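Drindau opens its teaching room to shopkeepers: training a robot arm by hand, one shelf at a time

Proltwood, 28/08/2023 — Drindau, the small automation firm based at the old Plomer works in Proltwood, is very pleased to announce that its new teaching room is open to independent shops, farm shops and wholesalers who would like to show a robot arm how their own shelves are filled, tidied and picked from.

The idea is a simple one, and one the team has been quietly fond of for a long while. A shopkeeper sits down at the bench, takes hold of a pair of handles and moves them just as if reaching for the goods. The arm across the table follows along, opening and closing its fingers as the handles are squeezed, and every movement is saved together with what the wrist camera sees. For slower and fiddlier jobs the visitor can stand beside the arm instead and guide it by the elbow and wrist — a way of working that many people find more natural on their first morning.

"My mother kept a village shop and she could face up a shelf while holding a conversation with three customers," said Caradog Gittins, founder of Drindau. "You'd never get that out of her by asking her to write it down, but you could have learned a great deal by letting her take the handles for an afternoon, and I do rather wish we'd had them then!"

The room has been fitted out with help from Uysal, who supplied the benches and display stands, and it has two teaching stations side by side. Over the spring and summer the team recorded 2,000 demonstrations there, with staff and visiting shopkeepers taking turns. Sessions are kept to 30 minutes, with a pot of tea in between, as tired hands make for untidy lessons.

Much of the present work is on counter-top goods of mixed shapes, the sort of thing that sits by the till. A Snickers bar, a tartan box of chocolate chip shortbread and small bottles laid on their sides in a clear stepped stand each ask for a different approach from the fingers.
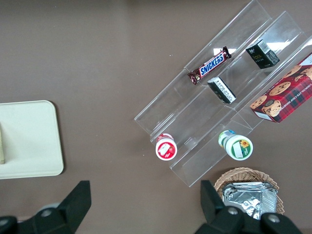 Does a shopkeeper need to know any programming to teach the arm?
None at all. Our staff look after the software, and the visitor only has to do the job through the handles or by guiding the arm.

Seren Griffiths, who runs the sessions, will be welcoming new visitors through to the end of November. Places are free to shops with fewer than 30 staff, and bringing a box of your own stock is warmly encouraged.

To arrange a visit, please write to Seren Griffiths at Drindau, Plomer Works, Proltwood.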